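Unit 6. Translucency and Light Transmission in Blow-Molded Containers
Course notes, Packaging Materials II
Instructor: Guilan Yan. Lab sections: Gorazd Stojanović

6.1 Terms

A transparent wall passes light with little scattering, so a label held behind it can be read. A translucent wall passes light but scatters much of it, so shapes behind it are blurred. An opaque wall passes almost no visible light. The three words describe a finished wall and its thickness. A thick section of a clear resin may look hazy, and a thin film of a hazy one may look nearly clear.

Two quantities are used in this unit:

Total transmittance: the share of incoming light that leaves the far side in any forward direction.
Haze: the share of that transmitted light which is deflected by more than 2.5 degrees from the incoming beam.

High transmittance and high haze can occur together. Students often lose points on the problem set by treating haze as the opposite of transmittance.

6.2 Where the scattering comes from

Polyethylene is semicrystalline. Crystalline regions are denser than the amorphous material between them and have a higher refractive index. Light is deflected at each boundary. When the crystalline structures are comparable in size to the wavelength of light or larger, the wall looks milky even with no pigment in it.

PET can be crystalline too, but a stretch-blown PET bottle is normally clear. Stretching produces crystals too small to scatter much visible light. If PET is cooled slowly without stretching, large spherulites form and the part turns white.

Surface roughness adds to haze. To separate the surface part from the bulk part, wet both faces with a liquid of similar refractive index and measure again. The drop in haze is assigned to the surface.

6.3 Wall thickness

For absorption alone, transmittance falls exponentially with thickness:

T = (1 - R) exp(-a t)

where R is the combined reflection loss, a is the absorption coefficient and t is the wall thickness. The equation is a poor fit for strongly scattering walls, where light takes a longer path than t. Use it only for the clear samples in Problem 3.

Extrusion blow molding gives uneven walls. The parison stretches most where it travels farthest to reach the mold, so corners and outer edges are thinnest. Cut coupons from the middle of a side panel and record the position of each one.

6.4 Fill level and content protection

A translucent wall lets the user judge fill level without a sight strip. The cost is exposure of the contents to light. Riboflavin, some vitamins and many dyes break down under blue and near-ultraviolet light. White pigment, usually titanium dioxide, reduces transmission in both ranges but also hides the fill line.
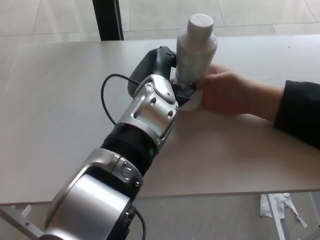
Figure 6.2. Translucent white plastic bottle, held by hand.

6.5 Worked case: Tasov series

The Tasov series has 192 coupons cut from unpigmented polyethylene bottles. Of these, 143 passed the thickness check and are included in the data file. The remaining 49 varied too much across the coupon and were dropped. All readings were taken at 620 nm, so the results say nothing about protection in the blue range.

For Problem 4, plot transmittance against thickness and state whether a single exponential is acceptable. Show residuals.

Reading: Karagiannis, chapter on optical properties, sections on haze and spherulite size. The Cukurmont data sheet is optional.

Problems 1 to 4 are due before the next lab section.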